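How Does a Sticky Hook Stay Up?

Look around your home and you'll probably find a hook that has no nail and no screw. It might hold a tea towel in the kitchen, a dressing gown behind the bathroom door, or a bag in the hallway. It is stuck to a flat wall with a thin layer of glue or tape, and yet you can hang things from it all year. How does it do that?

What makes something sticky?

The word for something that sticks two surfaces together is an adhesive. Glue is an adhesive, and so is the back of a bandage or a roll of sticky tape.

Everything is made of particles far too small to see. When two particles get very close, they pull on each other a little. The pull from one pair is tiny, but a patch of tape the size of a postage stamp has a huge number of particles touching the wall. All those little pulls add up to a strong grip.

So why doesn't your hand stick to the wall? Your skin and the wall are both bumpy when you look closely enough, and only the tops of the bumps touch. An adhesive is soft. When you press it, it flows into the dips and touches much more of the surface.

Why you have to press

This is why the packet tells you to push hard on the hook and then leave it alone before hanging anything up. Pressing squeezes out air and spreads the adhesive. Waiting gives it time to creep into the smallest gaps.

Dust spoils it. If the wall is dusty, the adhesive sticks to the dust, and the dust falls off. Grease does the same thing, and so does flaky paint. Give the wall a wipe first and let it dry.

Pulling down and pulling out

A bag on a hook pulls straight down, because gravity pulls everything toward the ground. The adhesive is being dragged along the wall, and scientists call this shear. Adhesives are good at putting up with shear, as the whole patch shares the work.

Peeling is different. If you lift one corner of a piece of tape, only the thin line at the edge is holding on. When that line lets go, the next one has to do all the work, then the next. That's how you can peel off a long strip of tape with two fingers, even though you couldn't slide it sideways.

A hook sticks out from the wall, so anything hung on it pulls down and also tips the top of the hook outward a bit. The further out the weight sits, the more it tips. A small hook that keeps the bag close to the wall has an easier job than a long one with the same bag on it.

How much can it hold?

Every hook has a limit, and it is usually printed on the packet in grams or kilograms. Say your hook is made to hold 800 grams. A folded cloth bag with a hat in it that weighs 700 grams would be fine. Put a full drink bottle in as well and you've gone past the limit. The hook might hold for an hour, or all night, and then come down with a bang.

Bags with handles or loops are the easiest to hang. A soft bag without one can be hung by a bit of its top edge, and you may need to hold it there while you get it settled.
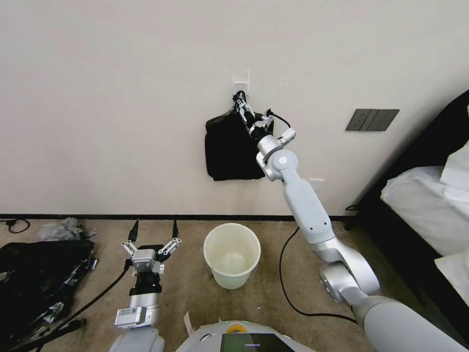
Take the bag off the hook before you fill it. Dropping things into a hanging bag gives the hook a sudden tug each time, and a tug can be much harder on it than the same weight sitting still.

Try it yourself

You will need a sticky hook, a light bag, kitchen scales and some dried beans. Ask an adult which wall or cupboard door you can use.

Stick up the hook and wait as long as the packet says. Weigh the bag with a few beans in it, hang it up gently and leave it until after lunch. Add more beans, weigh it again and write down the number. Stop when you get to the limit on the packet. Did the hook move at all? Draw a faint pencil line beside it at the start so you can check.

Words to know

Adhesive – something that sticks two surfaces together.
Shear – a force that tries to slide one surface along another.
Peel – to lift something off starting from its edge.

Written by Valdis Raudsepp for Kirkidix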